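What Is Inside a Desktop Computer?
Mivindale Learning Pages: How Things Are Built
Reading age: 9 to 12

A desktop computer is a metal box with separate parts fixed inside it. Each part has one main job. The parts are joined by sockets, slots and cables, so most of them can be taken out and replaced with a few simple tools.

The box is called the case. A tall, narrow case is called a tower. It normally stands upright on the floor or on a desk. To work on a tower, people usually lay it on its side and take off the side panel. The inside then faces upwards and small screws are less likely to get lost.

Before you read on: never open a computer that is plugged in. The power supply must not be opened at all, even when it is unplugged, as it can hold a dangerous charge. Ask an adult before you take the side off any case.

The motherboard

The motherboard is the large flat board that the other parts connect to. It is made from layers of stiff material with thin copper tracks between them. The tracks carry electrical signals from one part to another and take the place of thousands of loose wires. Many older motherboards are green. The colour comes from a coating called solder mask, which protects the copper. The tiny white words and lines on top are printed in ink and are called silkscreen. They tell the builder which part goes where.

The processor

The processor carries out instructions. It is also called the CPU, short for central processing unit. It is a thin square package, and on many types a metal lid called a heat spreader covers the top. The processor sits in a socket. A metal frame presses it down so that every contact touches, and a bent wire lever locks the frame shut.

A working processor gets hot. In many computers it can reach 90 degrees Celsius when it is very busy. A block of metal fins, called a heatsink, carries the heat away, and a fan blows air through the fins. A thin layer of paste fills the tiny gaps between the heatsink and the lid.

The memory

Memory holds the things the computer is using at the moment. It comes on long thin cards called modules, or DIMMs. These push into long slots, and latches at the ends hold them in. Memory of this kind forgets everything when the power goes off.

The drive

The drive keeps files when the computer is switched off. It fits into a metal cage or a plastic bay.

The power supply

The power supply is a closed metal box. It changes mains electricity into the low voltages the parts need. One of these is 12 volts, normally carried by yellow wires. Black wires are the return path, called ground.

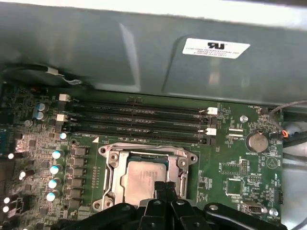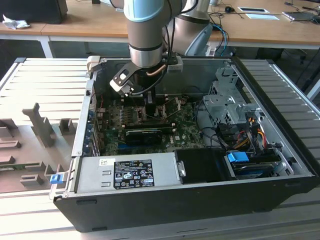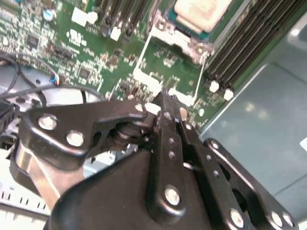 Finding your way around an open case is easier if you begin with the largest parts. Look for the power supply, then the drive cage, then the motherboard. In the second picture the power supply is the silver box with a black label on top, and the yellow, red, black and orange power cables come out of the metal drive cage. After that, look for the smaller parts. The processor is a good one to find next, as its square lid and silver frame stand out on a green board. Long black slots close to it are usually for memory. Check the ends of the slots for latches, which are white in the first and third pictures.

Words to know

Case: the box that holds the parts.
DIMM: a memory module.
Heat spreader: the metal lid on a processor.
Latch: a small catch that holds a module in its slot.
Silkscreen: printed marks on a circuit board.

Next page: How a Fan Moves Air
Page last checked 2026-03-01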